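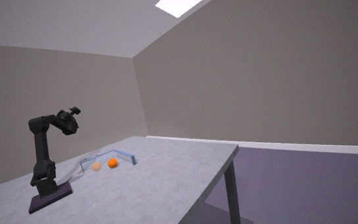
Community > Robots & Automation > Simulation > Good practice

Is there a proper rule for reporting sim results when you show a target pose in the same view?

Hi all, I run a little tabletop arm task in simulation, the ball-and-goal kind, and I'm trying to write up some house rules before our group shares numbers with the folks at Pradach. My habit is to draw a see-through ball where the real one should end up, because it makes debugging so much easier. A reviewer on our side says that's bad practice and the marker should never be on during a scored run. Is that written down anywhere, or is it just taste? We do 170 episodes per policy and I'd hate to redo them all – my machine is slow and loud and lives next to my bed.

Gunvor Eide

I don't know of a formal standard that covers it, so you get my opinion. What matters is whether the policy sees the marker. If it works from joint angles and ball position, the ghost ball is decoration and you can leave it on. If it works from camera images, then it's part of the input and you have to say so in the write-up, in plain words, next to the success rate. We got bitten by this on Ninder. Training had the marker on, one evaluation script had it off, and we spent 8 evenings blaming the gripper before anyone compared the two configs!

Other things I'd put in your house rules: fix the list of seeds before you start, write down how close the ball has to be to the target to count, and say how long it has to stay there. A ball rolling through the right spot is not a success in my book. Also give the marker no collision shape. Sounds obvious, but check it (I've had a ball bounce off a ghost).

You may not need to redo anything. Rerun 26 of the episodes with the marker off, same seeds, and publish both results side by side. If they disagree, well, then you've got a long night coming.

geum_tinkerer

Agree with all that. I'd add keeping the base mount pose in the config file too. Ours was nudged by hand once and the old results never matched again.

brutilthorpe18

just turn it off, thats what we do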